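I finally got to try the Jiditz audio guide at the Madard house museum, and I have opinions! Three hours of them, because that's how long I wandered around with the thing hanging off my neck.

First, the good. You pick it up at the front desk, you pay your deposit, and it just works. Punch in the number by the door and a voice starts telling you who slept in the room and what they died of. The narrator (Olesia Yurchenko, she's credited at the end) has a lovely dry way of reading old letters. The kitchen stop alone runs 14 minutes and I listened to it twice.
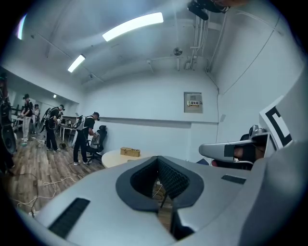

The sound is clear even with a school group thumping up the back stairs, and the battery was still going when I handed it in. My friend Amber Ellwood had the older Lobo player at the same museum a few years back and says it used to quit before she reached the attic.

Now the grumbles. The keypad is tiny, and if you hit the wrong number you have to sit through the welcome message again before you can fix it. There's no pause button that I could find – stop means stop, back to the beginning. And the garden section is weirdly thin. A family lives in a place for almost 200 years and you get two sentences on the orchard? Come on.

The parlor stop is my favorite by a mile. They have Gisela Petersen, who restored the wallpaper, talking about the layers she found under it, and I could have listened to her all afternoon.

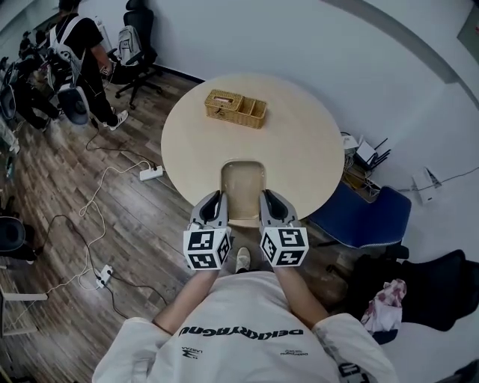 At the round table, with the wicker basket on the far side.

Would I rent it again? Yes, and I'd bring my own headphones, as the foam ones made my ears itch. Four stars out of five from me, and the fifth is theirs as soon as they add a pause button.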